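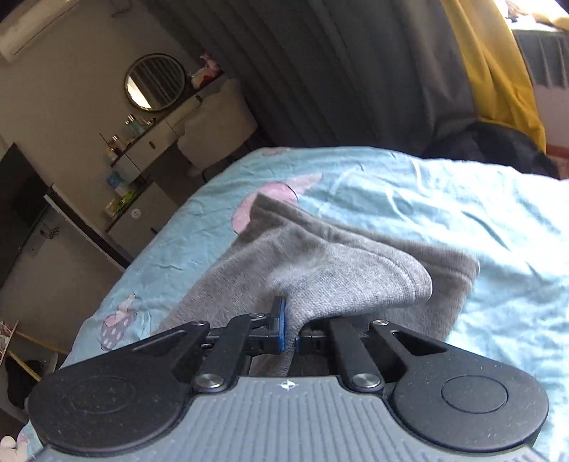
Chaimae Zaki

Hi everybody! I look after one hand-held gripper, the one with the blue finger pads, and I mostly use it on knits like this gray one. Lately thick folds creep out of the pads when I lift. Do I clean the pads, swap them, or start with the two big silver pivot screws? I'd hate to make it worse!

Aicha Shawky

Oh, I've been there! Start with the pads. Wipe them with a barely damp lint-free cloth, let them dry, and look along the edges for fuzz (knits shed like crazy). I do mine every 12 sessions or so. If a pad is shiny, change both, and leave the screws alone until you've tried that.

vatonby_2

Check screws. Mine was loose on one side, snugged it up, fine now. Don't overdo it or the fingers get stiff.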